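Demonstration collection in simulation

Demonstration collection in simulation is the practice of recording examples of a task inside a computer-rendered environment so that a learning system can later be trained to carry out the task. Each example, usually called a demonstration or an episode, pairs what the simulated robot's sensors reported with the commands that were sent to it. The method is used mainly for manipulation, where a robot arm has to reach, grasp, carry and place household or workshop objects.

It is one of several ways to gather such examples. Others include moving a physical arm by hand, driving a physical arm from a distance, and recording people at work with sensors worn on the body.

Background

Systems trained by imitation need many examples that cover the variation they will meet in use. Collecting them on a physical robot ties up the machine and an operator for every minute recorded, and the workspace has to be reset between attempts. In simulation the reset is a command, and several episodes can be run at once if the computer allows it.

The main cost moves elsewhere. Rooms and objects have to be modeled, given weights and friction values, and checked for faults such as drawers that pass through their cabinets. A set of rooms may take longer to prepare than the demonstrations recorded in it.

Methods

Three ways of producing the commands are common.

Teleoperation. A person steers the simulated gripper with a handheld controller, a 3D mouse or a small copy of the arm. The motions carry the pauses and corrections of human work, which some training methods use and others filter out.

Scripted motion. A planner that has full knowledge of the simulated room computes a path to the object and back. The results are regular and quick to produce, but they tend to approach an object from the same few directions.

Expansion. A small number of human demonstrations is cut into segments, and the segments are shifted to fit new object positions. Attempts that fail in the simulator are dropped.

The Heto kitchen set, assembled by Birthe Grímsdóttir and Daithí Brennan, used the first and third methods together. Operators recorded 400 episodes by teleoperation, and 600 more were kept after expansion. The two groups are stored in separate folders, as Grímsdóttir had found in earlier work that users wanted to train on the human episodes alone.

Camera placement

Most sets record at least two views. A fixed camera shows the work area from outside, and a wrist camera moves with the gripper. The fixed view helps the system find an object in the room. The wrist view matters more in the last part of a reach, when the arm may hide the object from the fixed camera.

A wrist camera keeps the fingers at the same place in its image while everything else moves. Depending on how it is mounted and how the arm is turned, the room can come out tilted or fully upside down. Collectors generally leave these images as recorded. Rotating them upright would break the link between the direction of a command and the direction of movement in the image, and that link is part of what the system learns.

In kitchens the wrist view also takes in a good deal that has no part in the task. A sink, a faucet, food on the counter or a picture on the wall may pass behind the fingers in a single reach.

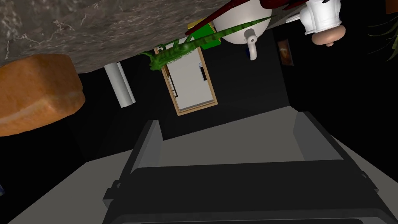 Variation between episodes

A system trained in one unchanged room often learns the room along with the task. To prevent this, the simulator alters some properties before each episode. Typical changes are the position of loose objects, the material of counters and floors, the color of the walls, the lighting, and small offsets in the camera mount. Unrelated objects, known as distractors, are placed within view.

There is disagreement about how far this should go. Auður Kirkegaard, who maintained the Vonley object library, argued that wall and floor colors should range well beyond what is found in homes. Grímur Vídalín took the opposite view in his notes on the Grorkley scenes and kept to ordinary finishes – mostly to make faults easier to spot when reviewing episodes by eye.

Recorded data

An episode normally contains the following:

Images from each camera, with time stamps
Joint angles and the opening of the gripper
The command sent at each step
A short written instruction, such as "put the bread on the plate"
The random seed and scene file, so that the episode can be replayed
A mark for success or failure

Replay is an advantage peculiar to simulation. If a camera is later found to be badly placed, the stored commands can be run again and the images rendered from a new position, provided the simulator version has not changed.

Limitations

Simulated contact is approximate. Soft, wet or stringy things are hard to model, and a grasp that holds in the simulator may slip on a real arm. Rendered images also differ from camera images in noise, blur and reflections. Many groups therefore add a smaller number of physical demonstrations at the end of training.

See also

Imitation learning
Teleoperation
Domain randomization
Wrist-mounted camera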